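Clearing out the bedside cabinets this week. Thread for anyone doing the same.

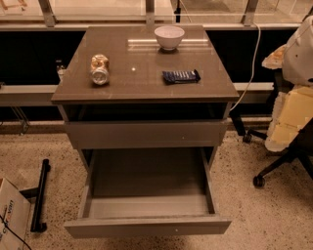

Rule one: trash off the top first, before you touch a drawer. Cans, candy wrappers, all of it. Five minutes.

Bowls and cups go back to the kitchen in one trip. I used to stack them by the door and they stayed there until March.

Then drawers. Bottom one first. Pull it all the way out, empty it, wipe the inside, leave it open while you do the rest.

Mine had 20 charging cables' worth of tangle in it before I started. I kept two.

The gray cabinet is a Radgate. Paid 50 for it used. Drawers run fine – the knobs are small and a pain with wet hands.

Glossy tops show every fingerprint. Damp cloth, then a dry one. Skip the spray polish, it streaks.

Someone asked about the open shelf. I leave it empty now. Anything I put there turned into a pile.

Next up is the Judemari one from the other room. It has three drawers and I haven't opened the middle one in a year – will post when it's done.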